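Tarot Readings at Voltwood: Frequently Asked Questions

How long does a reading take?
A full tarot reading runs 90 minutes. A single-question reading is shorter and can usually be fitted in at lunchtime.

Do I need to know anything about tarot?
No. The reader lays out the cards and tells you what each one means as it comes up. You are free to ask questions at any point or to say nothing at all.

Which deck do you use?
Most readings use the Tindari deck, in a printing from 1951. If you would rather have a different deck, the Drirneo is also kept here. You may bring your own as long as it is complete.

What should I bring?
Your question, if you have one. Pen and paper are fine. Phones should be switched off, and bags stay with you during the reading.

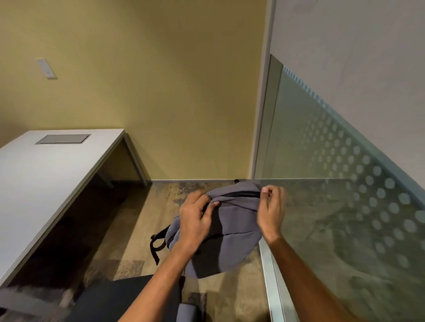 A gray backpack with a black top zipper.

Can I record the session?
Sound recording is allowed. Please tell the reader before the cards are shuffled. We do not send out written notes afterward.

Can a friend sit in?
One friend may sit in if you both agree to it when you book. Group bookings are handled separately.

Will you tell me about my health or a court case?
No. Readers do not answer medical, legal or financial questions. Speak to a qualified professional about those.

What if the Death card comes up?
It is normally read as the end of one stage and the start of another. We do not predict deaths.

How do I find you?
We are on the second floor of the Van der Merwe building, room 13. Ring the lower bell. The street door is locked after 6 p.m., so evening clients should arrive on time.

Can I change my appointment?
Yes, up to the evening before. After that the deposit is kept. We are closed for all of July.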